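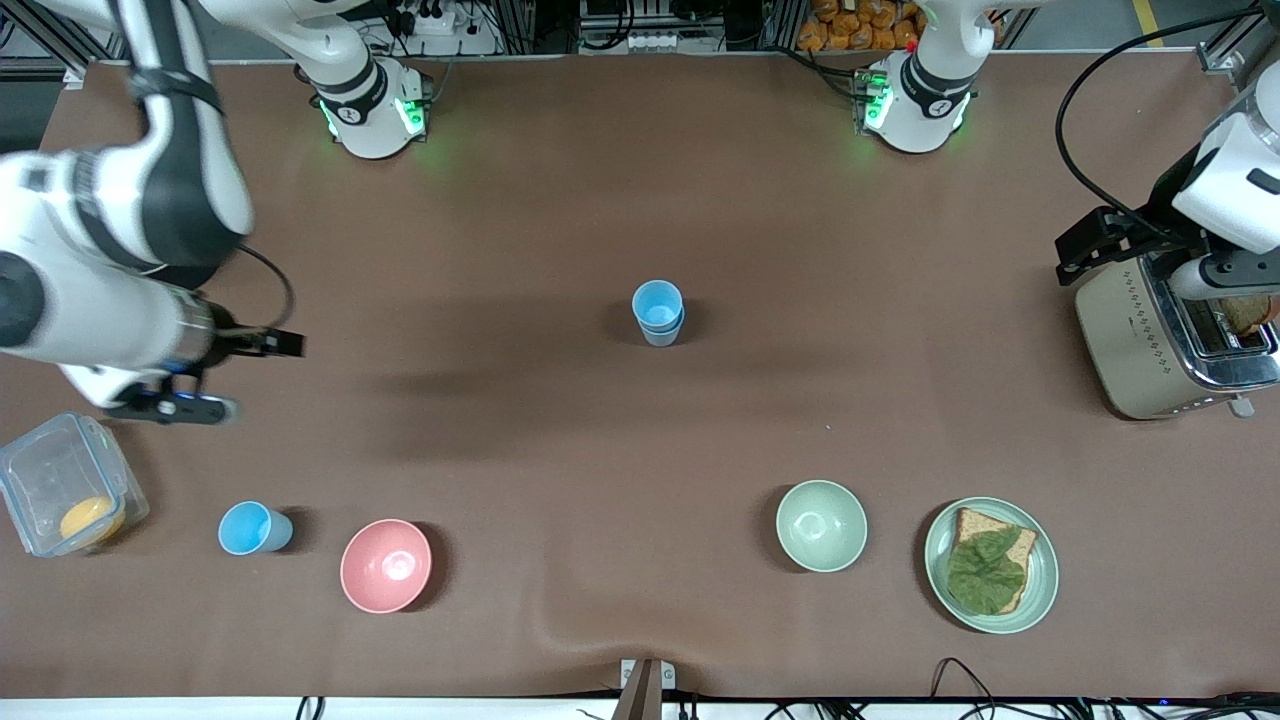 The two-arm cell with the breakfast layout, left gripper over the toaster.

Reviews > Bench automation > Dual-arm cells > Clirkent Plarnance

We use cookies to remember your region and reading settings. Accept all | Manage

Clirkent Plarnance dual-arm kit: gripper fault after 300 cycles

The Plarnance is sold as a ready-to-run pair of white arms with parallel grippers and a task library. I ran the sandwich task on it through April: bread, lettuce, plate, cups. Setup is good. Calibration took 9 minutes and did not need repeating.

The fault appeared at cycle 300. With the left gripper above the toaster, the controller lost its force reading for a moment and substituted the last valid value. The arm treated this as free air and continued down. The fingers met the chrome top and pushed the toaster sideways before the joint torque limit stopped the motion. The status lights at the base stayed green throughout, and no fault code was written to the log.

I traced it to the wrist cable. It is long, it arcs over from the back, and at full reach it pulls on the connector. Wiggling the plug by hand reproduced the dropout every time. Re-routing with more slack cured it, and the cell then ran 600 cycles without a repeat.

A loose connector is a minor defect. Holding a stale force value is a serious one - a missing reading should stop the arm. Firmware from Clirkent now offers a timeout, but it is off by default. Turn it on before the first run and test it by unplugging the sensor with the arm parked.

Other points: cup handling is fair, though stacked cups sometimes come up as a pair. Soft bread marks at the default grip setting. The emergency stop worked on every test.

Recommended only with the timeout enabled and the cable re-routed.

Comments (3)

mudisura_bench: Same dropout on ours, right arm. Swapped the cable and it came back within a day.

Usa Suwannarat: Does the timeout trip during fast moves? We had nuisance stops on the Pongsiri controller with a similar option.

kt_fixtures: Green lights during a sensor loss would fail our acceptance test.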